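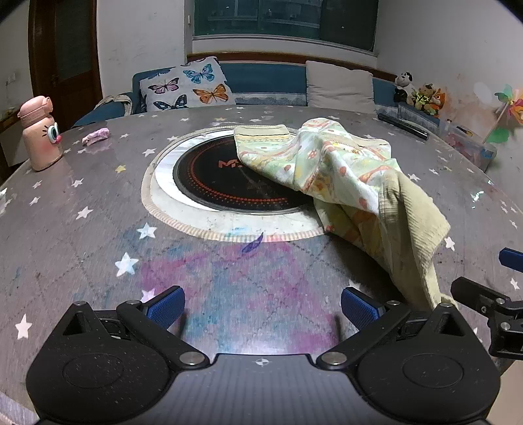
Friday, December 13, 2024
By Kobe Stevens

My shell history file had grown to the point where searching it was slower than retyping the command. I keep one history across two machines, a work laptop and a small server, and for years the setup was a symlink into a synced folder. It worked until both machines wrote to the file in the same minute. Then I would get a conflict copy, and one of the two would quietly stop being read.

The first fix I tried was the one everybody tries: append immediately, reload on every prompt.

shopt -s histappend
PROMPT_COMMAND="history -a; history -c; history -r"

With a short file this is fine. With mine, each prompt took 112 milliseconds to appear, measured with a date call on either side. You can feel that. It also mixes the history of every open terminal together, so pressing the up arrow in one window gives you whatever you last ran in another. I do not want that when the other window is logged in as root.

What I have now is simpler. Each machine writes to its own file, named after the host:

export HISTFILE="$HOME/.history.d/$(hostname -s)"
export HISTSIZE=50000
export HISTFILESIZE=50000
export HISTTIMEFORMAT="%F %T "
export HISTCONTROL=ignoreboth
PROMPT_COMMAND="history -a"

Make the directory first. Bash will not create it for you, and it does not complain very loudly when the write fails. The directory is synced, the files never collide, and the up arrow stays local to the window. For searching across machines I have a function:

hs() { grep -ah -- "$1" ~/.history.d/* | grep -av '^#[0-9]' | sort -u | tail -n 30; }

The -a matters if you have ever pasted something odd into a prompt. Without it grep decides the file is binary and prints nothing useful. The second grep drops the timestamp lines. Note that sort -u loses the order, so tail gives you the last 30 alphabetically - good enough for my purposes, but Wilma Van Rooij pointed out that an awk one-liner would keep the order:

awk '!seen[$0]++'

Swap it in for the sort if you care.

One thing still open: tmux panes that are killed with a signal. With history -a in the prompt the only command lost should be the one that was running, but I have seen six go missing at once on the server, back in May, and I have not been able to reproduce it. The server is on an older bash than the laptop. I will upgrade it and see.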